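The Road Money

When Brendan Hanrahan died he left 2,000 dollars in a coffee can with a piece of tape on the lid, and on the tape he had written ROAD.

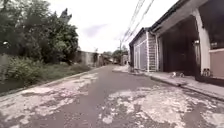 His sister Kathleen found it in February, in the cupboard over the stove, behind the rice. She counted the money at the kitchen table and then she counted it again. Most of it was in tens. She put the lid back on and called Lorcan Cullinane, who had been Brendan's friend since the two of them worked at Grarnov, the bottling plant.

"What road?" she said.

"I couldn't tell you," Lorcan said. "He complained about ours every time I drove him home. He said it would take the bottom off the car."

"You can't fix a road with this."

"No."

She kept the can on the counter for a week. She had come to clear out the house and there was plenty to do. She gave the coats to the church and the tools to Conall Foley next door, who was nineteen and had just bought a truck that needed work. Conall carried the toolbox out in both arms and came back for the jack.

"Did he ever talk to you about a road?" Kathleen asked him.

Conall thought about it. "He talked about driving to Nindach. He said he was going to go in the spring."

"Which spring?"

"All of them, I guess."

Kathleen had not heard anyone say Nindach in 40 years. It was the lake town where their father had taken them one summer, the only summer he had a car that could make it. They had rented a cabin from a woman named Mrs. Toma. Brendan had been 10 and Kathleen six. What she remembered was a green rowboat and being sick on the way home.

That night she went through the desk. In the bottom drawer, under the gas bills, there was a letter from a Heledd Lewis, who ran the cabins now. It was two years old. It said that number 3 was free for the last week of May and that he would be very welcome, and that yes, there was still a boat, though it was a different boat. It said she had asked her mother, who was a Toma before she married, and her mother did remember a family with a little girl who would not come out of the water.

Kathleen read that part twice. Then she got up and made tea.

In the morning she called the number at the top of the page. She had practiced what to say, but a man answered and she lost her place.

"Is Heledd Lewis there?" she said.

"She's out with the dog. Can I take a message?"

"My brother wrote to her. Hanrahan. It was a while ago." She looked at the can. "I wanted to ask about number three. The last week of May."

He went to look at the book. She could hear him turning pages, and a radio going, and a screen door.

"It's open," he said. "How many people?"

"One," Kathleen said. Then she thought of Lorcan, who had not been anywhere since his wife died. "It might be two. Are there two beds?"

"There's two beds."

"Put me down, then," she said, and she spelled the name for him.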